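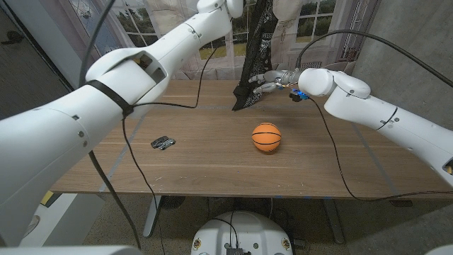
## 4. Naming the Printed Square: Words for Small Patterned Cloths in Secondhand Listings

### 4.1 Material

The previous section dealt with the words for garments which have a cut and a seam, such as the shirt and the skirt. In this section we turn to an object with almost no construction at all, the printed square of cloth. It has four sides and usually a hem, and its name depends very much on how it is worn, how large it is, and what is printed on it. For this reason it is a difficult case for the account of clothing names which we gave in Section 2, where the shape of the object was taken as the main source of its name.

The listings come from Lulance, the secondhand site that we used also for the earlier sections. We took all listings in the category "Scarves and small accessories" which were open in January and which had an English title. After removal of double entries, 3,319 listings remained. From these we drew 800 at random and coded them by hand. The rest was searched only by string, with the Kütt concordance tool, and we use it when a form is too rare in the hand-coded part to say anything about it.

A listing on Lulance has three text fields: a title, a free description, and a field for the brand. The title is short and sellers tend to put there the words under which they expect a buyer to search. In the description they write more freely. We coded the two fields separately. It happens often that the same object is a "scarf" in the title and a "bandana" in the description, and this difference would be lost if the fields were joined.

### 4.2 Coding

Each title was coded for the head noun, for any modifier of pattern, for any modifier of color, and for the order in which these appear. As head nouns we accepted *bandana*, *bandanna*, *kerchief*, *neckerchief*, *handkerchief*, *hankie*, *scarf*, *square* and *headscarf*. The two spellings *bandana* and *bandanna* were kept apart in the coding sheet but are treated as one word in what follows, except in 4.5.

Two problems should be mentioned. The first is that many titles contain more than one head noun, as in (7) and (8).

(7) Vintage paisley bandana scarf neckerchief

(8) Square scarf / hankie, navy, spotted

We do not consider such titles as noise. A seller who writes three nouns in a row tells us that, in her opinion, three groups of buyers could want the object. We coded the first noun as the main one and the others as additional, and we repeated every comparison with the last noun as the main one. In (7) the last noun is clearly a kind of afterthought, but in English compounds the head stands on the right, and it would be careless not to check. The general picture did not change between the two codings, with one exception for *square*, which is discussed in 4.4.

The second problem is the word *paisley* itself. In our material it is used as an adjective ("a paisley bandana"), as a noun for the pattern ("in black and white paisley"), and in a few cases as a noun for the object ("selling my old paisleys"). The last use was not known to us before this study. It appears only in the descriptions and never in a title.

### 4.3 Pattern as a condition for the name

Our main finding in this part is that the pattern has a stronger effect on the choice of noun than the size or the fabric. When a seller mentions paisley, the head noun is in most cases *bandana*. When she mentions flowers, it is mostly *scarf*. When dots are mentioned, the noun is divided between *scarf*, *neckerchief* and *handkerchief*, and no one of them is clearly ahead. For plain squares without any print, the sellers seem to be less sure, and it is in this group that we find most of the titles with several nouns.

Size is given in only a part of the listings, and where it is given it does not separate *bandana* from *scarf* as well as we had expected. There are large cotton squares with paisley which are called *bandana* without any further comment, and small squares with flowers, of the size of a handkerchief, which are called *scarf*. It is of course possible that the sellers had not measured the cloth at the moment when they wrote the title. Still, a person who holds the object in the hands has a good impression of its size, so we do not think that missing measurements can explain the result.

The kind of object we have in mind when we speak of the central case is shown in Figure 3. Light print on a single dark ground was by far the easiest combination for our coders to agree on, also when the cloth was folded or was not laid flat. 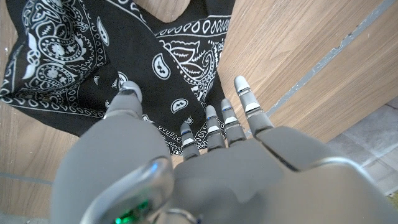 **Figure 3.** Black bandana with a white paisley print, lying crumpled on a light wooden surface.

This brings us to a point about recognition. A shirt that is thrown on a table is still a shirt, but its outline is much changed, and the viewer must find a collar or a sleeve to be sure. With a printed square the outline gives very little help once the cloth is no longer flat. What remains is the repeated motif, and the motif is visible on nearly every part of the surface. We suggest that this is one reason why the pattern has such a strong position in the naming. It is the property that survives folding, knotting and wearing. The square shape, to which the dictionaries give the first place in their definitions, is lost in all three.

We do not want to make this argument too strong. The link between *bandana* and paisley has also a commercial history, and a seller may simply repeat the words she has read on a label or in other listings. With listings alone it is not possible to separate the two explanations.

### 4.4 Interviews in Lurnthorpe

To get some evidence of another kind, we held short interviews with 12 stall holders at the Monday market in Lurnthorpe. All of them sell used clothing and all had at least a few printed squares on the stall. We asked them what they would call certain pieces from their own stock, and afterwards how they would explain the difference between a bandana and a scarf to a customer who is learning English.

The answers to the first question agree in general with the listings. The answers to the second do not. When they were asked for an explanation, most stall holders spoke about fabric ("a bandana is cotton") or about use ("a bandana goes on your head, or on the dog"). Very few mentioned the pattern, although a few minutes earlier they had used it, as it seemed to us, in order to choose the word. One stall holder first called a cotton square with roses a scarf and then stated that anything square and made of cotton is a bandana. When we returned to the piece with the roses, she said that this one was "too pretty."

We take such answers seriously, but not as definitions. It is well known that speakers can use a word with great regularity and give a rule for it that does not match their use. The remark about the roses is more helpful to us than the rule, because it points to a contrast in style that neither of our coders had put in the sheet. Perhaps *scarf* is chosen for what is felt as decorative, and *bandana* for what is felt as everyday or as work clothing. Paisley would then be counted on the everyday side, which is interesting in view of its much older connection with expensive shawls.

The noun *square* was used by only two of the stall holders, both with silk. In the listings it behaves in a similar way. It stands alone as a head noun almost only when a fabric is named before it, as in "silk square." In titles with several nouns it is usually first, and there it can be read as an adjective that belongs to the following *scarf*. This explains the exception mentioned in 4.2: if the last noun is counted as the head, *square* nearly disappears from the material.

### 4.5 Spelling and older sources

For comparison we looked at the Cidomier catalogs, a series of mail-order booklets for household linen and small clothing. They are not a balanced source, and the descriptions were probably written by a small number of people over many years. They do show, however, that *bandanna* with double *n* was the normal form there, and that it was used for spotted as well as for paisley cloths. In the Lulance titles the double *n* is rare. Where it occurs, it often stands next to *vintage* or *antique*, so it may be that some sellers choose the older spelling on purpose. With the few cases we have, this can be only a guess.

More important for our question is that in the catalogs a spotted *bandanna* needs no comment. In our listings, a seller who offers a spotted bandana nearly always mentions the spots, while the word *paisley* is sometimes left out even when the cloth in the listing photo clearly has this print. This is what we would expect if paisley has become the default value for the noun.

### 4.6 Limits

The category on Lulance is chosen by the seller, and squares that were placed under "Pets" or "Men's accessories" are missing from our material. Dog bandanas in particular are a large group on the site and their patterns are more varied.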